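Capítulo 5
Lo que colgamos en las paredes 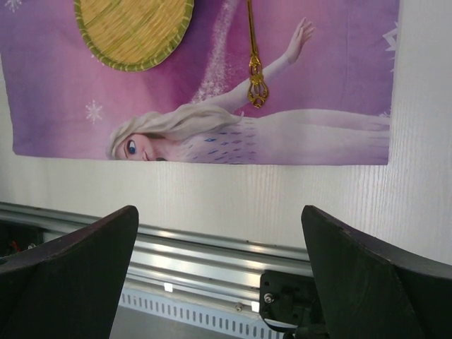 Cuando empecé a dar clases de interiorismo doméstico, yo era de las que entraban en una casa y miraban primero el suelo. El suelo, luego la luz, luego los enchufes (siempre hay menos de los que hacen falta). Las paredes las dejaba para el final, como quien deja el postre, y muchas veces ni llegaba. Me curó de esa manía un encargo en Brukthorpe, un dormitorio infantil pequeñísimo con una ventana mal puesta y una tela de Frozen que ocupaba media pared.

Yo quería quitarla, lo confieso. Llevaba en la carpeta una propuesta preciosa con papel pintado de hojas y dos láminas enmarcadas, y me la defendí a mí misma durante todo el trayecto. La madre, Shirley Hollis, me escuchó muy educada, pasó las páginas una por una y luego me preguntó dónde iba a dormir Elsa. ¡Y yo sin respuesta! Volví al estudio, rompí la propuesta y empecé otra vez por la tela.

De eso va este capítulo: de las telas, los carteles, las banderolas y todo lo que se cuelga plano en una pared sin marco ni cristal. En los manuales con los que yo estudié ocupaban una página escasa, casi siempre al lado de los tapices, y se despachaban como cosa provisional. Pero entrad en cualquier cuarto de niños y decidme qué veis antes. Una banderola grande manda sobre el color de la colcha, sobre la altura de la estantería y hasta sobre el lado de la cama en que uno quiere poner la almohada.

Empecemos por el color, que es donde más se equivoca la gente (y donde más me equivoqué yo). Una tela estampada con lilas, rosas y morados suaves parece inofensiva, y sobre una pared blanca lo es: el blanco la deja respirar y los tonos claros no se pelean con nada. El problema llega cuando alguien decide «hacer juego» y pinta el resto del cuarto de lavanda. Lo he visto muchas veces, y siempre pasa lo mismo, que la figura se disuelve en la pared y lo único que queda flotando es un ojo azul enorme. Mi consejo es dejar en paz la pared y repetir uno solo de los colores de la tela, en algo pequeño y lejos de ella. Un cojín, el tirador de un cajón.

Luego está el soporte. Las paredes con veta vertical, sean de madera o la imiten, hacen una cosa curiosa con las telas apaisadas: las líneas suben, el dibujo se tumba, y el cuarto parece un poco más alto y un poco más ancho a la vez. Montserrat Ortuño, que fue mi profesora de proyectos, nos hacía comprobarlo con una sábana y cuatro chinchetas, y yo os voy a pedir lo mismo en la primera práctica. Dejad siempre una franja de pared libre a cada lado. Si la tela llega de esquina a esquina, deja de ser una cosa colgada y se convierte en un forro, y entonces hay que tratarla como tal (lo veremos en el apartado dedicado a los revestimientos).

¿Y los personajes? Aquí mis alumnos se dividen, y las discusiones son de lo más animadas. Hay quien piensa que un dibujo animado en la pared caduca en dos cursos y que no merece la pena ordenar un cuarto alrededor de él. Yo lo pensaba. Ahora creo que dos cursos, cuando se tienen seis años, son muchísimo tiempo, y que una tela se descuelga en cinco minutos sin llamar al pintor.

Antes de seguir, preparad el material de la práctica: una cinta métrica, lápiz blando, una sábana vieja y una pared que os dejen usar. Medid primero la pared sin nada delante y apuntadlo en el cuaderno. Después elegid la altura del borde inferior de la tela, que es la medida de la que dependen todas las demás, y marcadla muy flojito con el lápiz. En el apartado 5.1 colgaremos la sábana y empezaremos a moverla.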